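Bench notebook, Linton workshop
Friday, May 10, 2019

Tower no. 23 on the slatted table, on its side, panel off. One of the Oltthorpe lot, office machines, go back out in August. Blew dust out first, lots of it. Still some in the PSU grille I think. 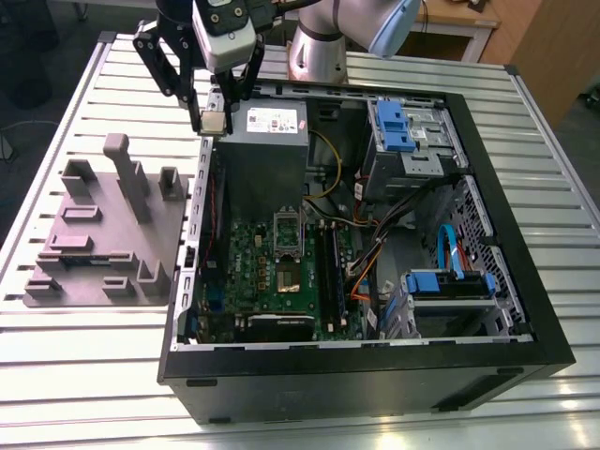
p. 60

Lever up on the socket, pins checked with the loupe, none bent. Old paste was like chalk, took three wipes. Keep the CPU in the tray not on the bench!! Skoryk paste is nearly finished, order more.

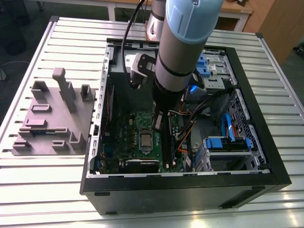
Drive next. The Nurnau disk is 1000 GB, label on the box says 2000, so somebody swapped boxes again. Write the real size on the disk in marker. Board is the green one with the metal frame round the CPU, same clip as the last batch so the spare coolers shoud fit. Havent tried one yet.

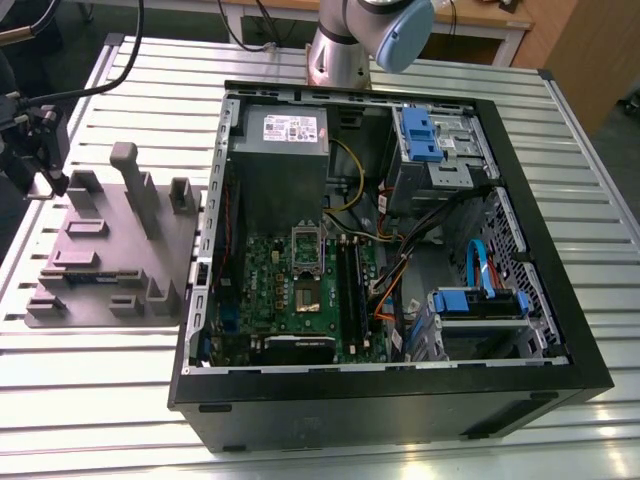 Socket open, bracket lifted. Memory in.

Cables: the SATA by the lower bay is stiff, dont bend it hard at the plug. Tie the loose power leads back before the panel goes on, they foul the fan otherwise. Zip ties in the second drawer, short ones only.

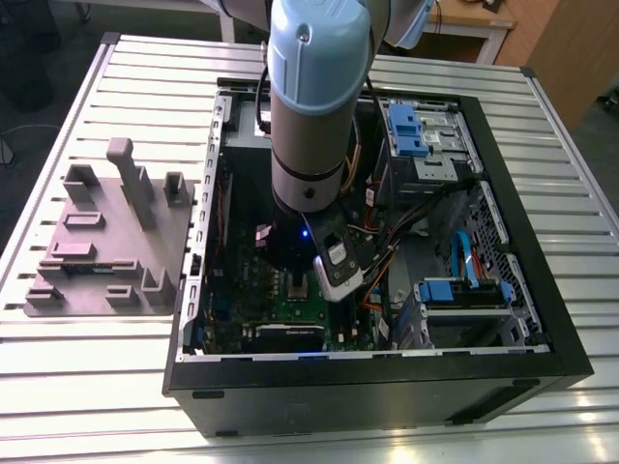 Long ones are for the rack and we keep running out. Left to do: cooler, front fan, memory test overnight, sticker. CMOS battery reads low on the meter, swap it wiht one from the blue tub.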